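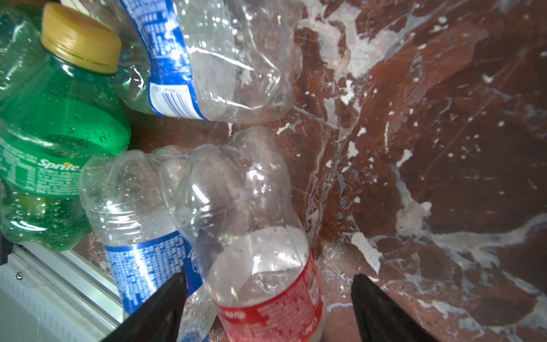
Sprite bottle, green with the gold cap.

Ticket: Ginar 201 fridge freezer, fridge side going warm, freezer fine
Status: open, reopened by customer
Supplied by: Grewal, Jultow branch

Hello again, I'm the one with the Ginar 201. I've been asked to put everything in one place so whoever picks it up doesn't have to read back through the emails, so I'm turning this into a running log and will keep adding to the bottom. Sorry in advance for the length, I do go on.

What it's doing
The freezer half is fine. Peas are solid, ice is ice. The fridge half is all over the place. It'll be lovely and cold for a few days and then I come down in the morning and the milk is clearly not right and the butter has gone soft. The display says 4 the whole time, which is what drives me mad! It says 4 when it's cold and 4 when it's warm. No error code, no beeping, and the light comes on as normal.

It started in August, when we had that hot spell, and I put it down to the weather. The weather has long since calmed down and the fridge hasn't.

What I'd done before I got in touch
Pulled it out and hoovered the back. There was a fair bit of fluff, and a fridge magnet we'd given up on.
Checked the gap behind it against the one in the booklet. We're fine on that.
Did the paper test on the door seal (shut a strip of paper in the door and see if it drags when you pull). It drags all the way round apart from the bottom corner on the hinge side, where it slides out a bit easily. I wiped the seal with warm soapy water and it was better after, though still the weakest bit.
Turned it off at the wall overnight with the doors open and everything in cool boxes. More on that further down.

First reply from support
You asked me to turn off the quick chill setting. It was already off. You then asked me to turn it on, wait, and turn it off again, so I did that too. No change that I could see.

You also asked if the fridge was overfilled. I wouldn't have said so, but I took your point that air has to get round, and I had a proper sort out. I'd got a big pan of soup right up against the vent at the back and I'm quite willing to be told off for that. The soup has been moved to the middle shelf and the top shelf is now jars only. It went warm again on the Friday all the same.

The app
This bit might be a separate ticket, tell me if so. The Ginar app is meant to show a temperature graph, and I thought brilliant, that'll settle it. But it drops off the wifi constantly. Our network is called Fatness (long story, it was a typing mistake when the router was set up and now every device in the house knows it, so we're stuck with it). The fridge finds Fatness, connects, shows a little green tick, and then by teatime it's gone again and the graph has a big hole in it.

I've tried the following:
Forgetting the network and adding it again.
Splitting the two bands on the router so the fridge only sees the slower one. This did help, it stays on for most of the day now.
Moving the router off the floor. Should have done that years ago, to be fair, the telly's better as well.

The graph I've got so far is a flat line at 4 with holes in it, so it's only telling me what the display tells me.

The thermometer
I gave up on the graph and bought a cheap fridge thermometer, the sort with a dial. Stood it in a glass of water on the middle shelf like you said. In the good spells it reads 5 or a touch under. On the last bad morning it read 11, with the display still saying 4. So the fridge thinks it's cold when it isn't, and I'd say that points at the sensor, but I'm not an engineer and I'll come back to why I'm less sure now.
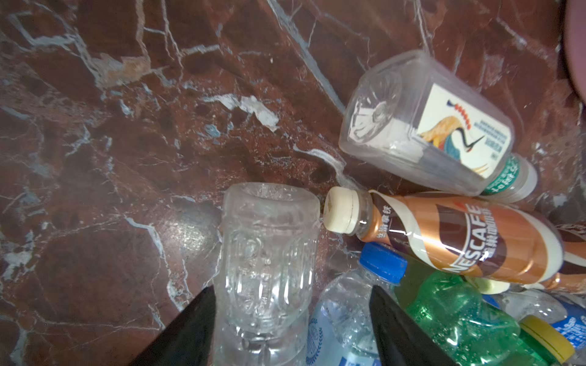 The overnight defrost was the one thing that made a real difference. I left it off from early evening until breakfast with towels down, and it's a good job I did because there was far more water than I expected. Most of it seemed to come from behind the back panel in the fridge side. Switched on again, gave it the morning to get cold, and it was perfect for longer than it has been since this all began. Then it crept up again, same as before.

I had a read round on the owners' forum and a few people with the same model describe exactly this. The theory there is that ice builds up behind the panel until the air can't get through, and then the fridge side starves while the freezer carries on happily. One person had the defrost heater changed, someone else had the drain cleared and that was that. I haven't taken the panel off. The booklet says not to and I'm still inside the guarantee, so I'm leaving it well alone until one of you says otherwise.

I did put my ear to it, though. When it's working well there's a soft whirr from the fan as soon as you hold the door switch in. Towards a bad spell the whirr turns scratchy, a bit like a playing card in bicycle spokes, and then it goes quiet altogether. I've recorded it on my phone and can send it over, but the upload box on your form won't take sound files.

Second reply from support
Thank you, that one was much more helpful. You said the scratching could well be the fan catching on ice, and that an engineer visit would be booked through Grewal. I rang the Jultow branch and they couldn't see the request. They could see my order and they could see this ticket, just not a visit. I was in the queue for 71 minutes, by the way, and the hold music is only the one tune.

So what I need now
Please could someone resend the engineer request to Grewal and let me have the reference. Mornings suit me best, any day of the week. If they can bring a drain kit and a defrost heater with them that might save a second trip.

Please don't close the ticket when the fridge has been all right for a couple of days, as that's what happened last time. It's always all right for a couple of days.

Update, same evening
Fan has gone scratchy again. Thermometer says 7, display says 4. I've moved the milk and the chicken to the neighbour's fridge and will do another overnight defrost if I don't hear by tomorrow lunchtime.

Update, next morning
9 on the dial. Fan silent. Still no reference from Grewal, so I'll ring them again when they open at half past eight.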